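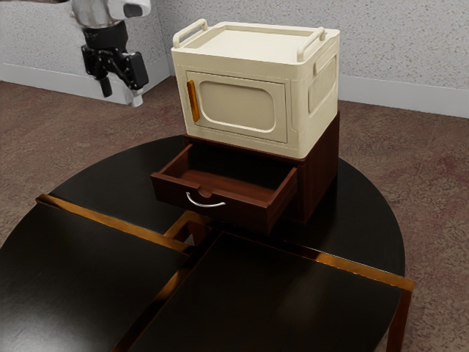 I've had a little robot arm in my workshop for going on two years now, and the house rules I keep for it are mostly ones I learned by pinching something. The first is to plan every job in the simulator before the real arm so much as twitches. Rule two: a drawer counts as an obstacle. When one's standing open the way the wooden one is, with a storage box stacked on top of the unit, the arm has to treat that open drawer as solid, and I mean the handle as well – handles stick out farther than you think! I add 40 millimeters of clearance all the way around and sleep better for it.

Keep the gripper empty and open while you test a new path. Run it slow, too. Mine does its first pass at 16 percent speed (yes, it's dull, bring coffee) and I stay by the stop button the whole time.

Put heavy stuff low. I weigh whatever goes on top of a small drawer unit, and my limit is 470 grams, because a pulled-out drawer shifts the balance and a bump from the arm can do the rest. If you need more than that up there, close the drawer first or fasten the unit to the table.

Tape a line on the floor 300 millimeters past the farthest point the arm can reach. Kids, dogs and visiting brothers-in-law stay behind it – no exceptions while the power's on. I wrote the same line into my Oltance controller as a hard limit, so the tape is for people and the limit is for the arm. Check both again in January, when you do the smoke alarm batteries.

Print this tip | E-mail this tip

Recent tips
Labeling cables on the Jedton bench
Drawer runners that stick in winter
Cleaning gripper pads without solvent

Contact | Copyright 2019 Clodel Workshop Tips | Back to top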